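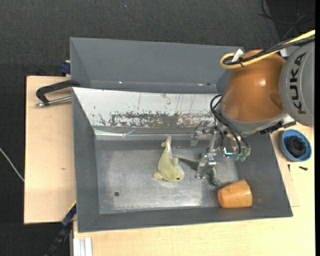
Valentin Tănase thinks the letter can't be from the Lungu family at all, and he wrote so in the margin of my last entry, in ink, so I suppose we are discussing it.

October, late afternoon. Family tracing, missing soldier, the Lungu request.

His argument: the surname is spelled two ways on one page, and no son misspells his own mother. Mine: the camp clerk wrote it for him, and clerks misspell everyone's mother. Neither of us has evidence, which hasn't slowed either of us down.

Ran the name through Testamora again with the loose spelling setting. It gave 146 matches, among them a ferry and a brand of plum jam. Threw out anyone born after the war. That left 31, and 2 of those have the right village. One was a prisoner exchanged in the spring. The other has no exchange record, only a hospital card.

Surovis read the hospital card as "returned to unit." I read it as "returned to aunt." Want a third pair of eyes before anyone phones the sister in Clakdale. She has been told he was found once already, by a newspaper, and it was a different man.

To do:
Better scan of the card, both sides.
Ask the sister's caseworker whether there was an aunt — do not say why.
Valentin to use pencil.

6:40. Archive replied. They have the card but the back is filed separately, under jam for all I know. Request sent.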